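Food & Drink > Workshops > Threads

Home | Posts | Replies | Media

Esperanza Campos
6 June 2021

1/ Bookings for the bread workshops at Ridby are open again. Groups of up to 16, mornings or afternoons, all flour and tins included.

2/ The morning session is sourdough. You shape one loaf with us and take a jar of starter home. The afternoon is flatbreads and rolls, which suits children better.

3/ A private group booking is 900 pounds for the full day, lunch included. A half day without lunch is 165 pounds less than it was in April, as we've dropped the cheese course.

4/ Ka-ming Tam is teaching the steamed buns again. His dates are separate from mine, so please say which of us you want when you write.

5/ Hen parties and work groups are both fine. Tell us early if anyone can't have wheat. We can do a rye day but we can't do a flour-free one.

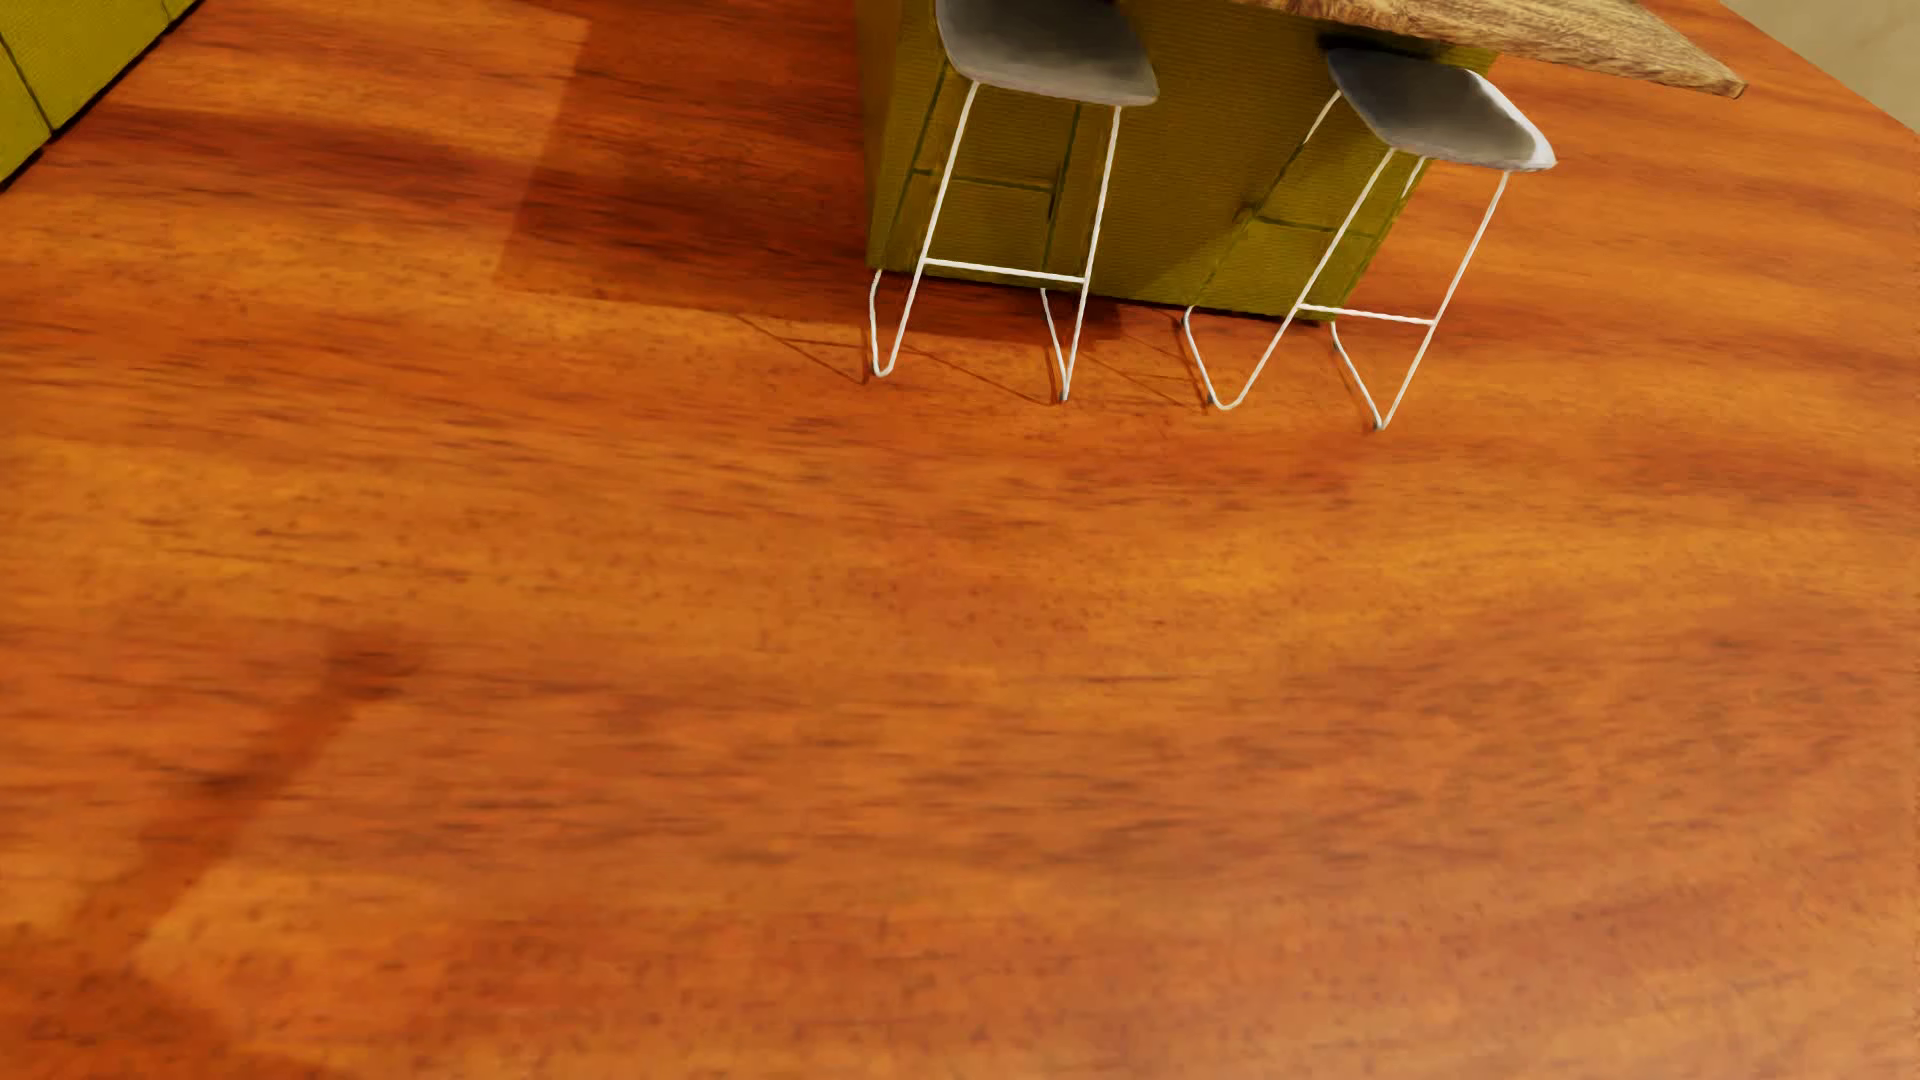

6/ Vouchers bought for the old Brekke classes still count at Ridby. Bring the number with you, a screenshot will do.

7/ Parking is behind the chapel. The gate sticks, so lift it and push.

8/ Replies to messages may be slow this week as I'm teaching most days.

Print this page | E-mail this page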